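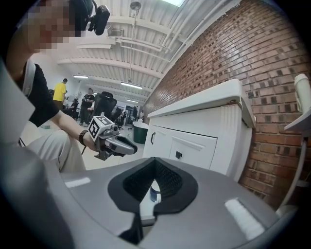
Ticket 306 -- low cabinet, door catching at the bottom
Status: open again (sorry!)

Hello, me again. I closed this one in November because I thought I'd cured it, and I hadn't, so I'm carrying on in the same ticket so it's all in one place.

Quick recap for whoever picks this up at Kultero. It's the low Tostik cabinet, the one you have to get down on the floor to use. The left door shuts fine until you put anything heavy on the bottom shelf, and then it rubs along the lower edge and springs back open by about a finger's width. Drives me up the wall.

What I've tried so far:

8.15 am -- Emptied the whole thing and shut the door. Perfect! Not a squeak.

8.30 am -- Put the small stuff back (pots, little boxes, the tape). Still fine.

8.50 am -- Put the big tins back and there's the rub again. I slid a bit of paper along the gap and it jams at the hinge end, so I reckon the base is sagging and the door itself is all right.

9.20 am -- Turned the lower hinge screw a quarter turn, which your help page suggests. It lifted the door nicely but now the top corner touches the frame. Turned it back again.

10 am -- Spirit level on the floor. It drops towards the left front foot, up to 4 mm I'd say, though my level is ancient and I wouldn't swear to it. Packed the foot with folded card -- the door closed properly three times running and then went back to its old tricks once the card squashed flat.

So my questions. Is there a proper adjustable foot for this model? The Nakgate shop has a pack for 30 but it only says "fits most", and I don't want to buy them and find the thread's wrong. And is the bottom shelf really meant to take 100 kg? That's what my leaflet says and it seems an awful lot to me, I've nowhere near that in there.

For now the tins are living on top and the door stays shut. I can do any morning before eleven if somebody wants me to measure the thread -- just tell me which bit to measure!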